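Modupe Haruna has spent four years at Kolten trying to get a machine to clear up after people, and she would like you to lower your expectations. "It can pick up a plate," she says. "Ask me about the fruit."

I ask about the fruit. "Fruit rolls," she says.
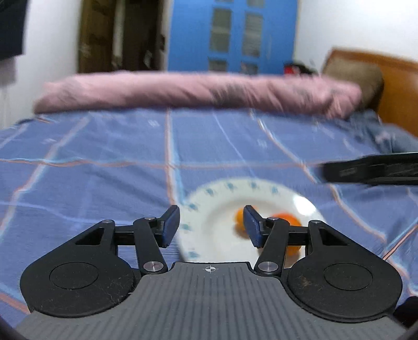 Two small orange fruits on a plate, on a plaid bedsheet.

Her log lists 1,113 attempts at bedroom tidying – she declines to say how many ended well. Would she buy one for her own apartment? "In March, ask me again," she says. "I didn't say which March."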